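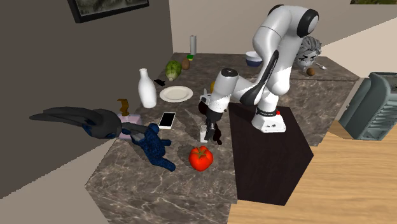 When does the new household recycling schedule begin in Amwood?
Collections under the new schedule start in August 2025, with the first routes running in the Galindo and Erkham neighborhoods.

The Amwood Department of Public Works has confirmed the details of a revised curbside recycling program that will replace the present arrangement across the town. Under the new schedule, paper and cardboard will be collected in one week and glass, metal and plastic containers in the next. Household trash will continue to be collected every week, and the pickup day for each street is unchanged.

The change follows a trial held on the north side of town, in which 400 households used the two-week system. The department reported that paper collected during the trial was cleaner than paper taken from mixed carts, and that fewer loads were turned away at the Vollwood sorting plant. A report on the trial was presented to the Town Council in May and approved without amendment.

A total of 2789 addresses are included in the first stage. Each will receive a second cart with a blue lid, to be used for paper and cardboard only. The existing green cart should be kept for containers. Residents who have not received a blue cart by the time of their first paper collection may place flattened cardboard beside the green cart, tied with string. Plastic bags should not be used for this purpose.

Bottles, jars and cans should be emptied and rinsed before they are placed in the cart. Labels may be left on. Plastic caps should be screwed back onto plastic bottles; metal lids from glass jars should be removed and placed in the cart separately. Drinking glasses, window glass, ceramics and light bulbs are not accepted at the curb and may be taken to the drop-off center on Vollwood Road, which is open to all residents with proof of address.

Apartment buildings with shared containers are not part of the first stage. The department will write to building owners and managers before any change is made to their service. Small businesses that now use the household collection may continue to do so, provided that they set out no more than two carts per pickup.

The cost of the new carts has been met from the existing sanitation budget, and the quarterly fee will stay at its current level through the end of the fiscal year. Around 2000 further addresses, mostly south of the rail line, are expected to join the program in the second stage. Dates for that stage have not been set.

Printed calendars are being mailed to all households on the first routes – a large-print edition is available on request. An additional 100 copies have been placed at the front desk of the public library. Residents who need help moving a cart to the curb may apply for assisted collection at the Public Works office in Town Hall. Those already registered for the service do not need to apply again.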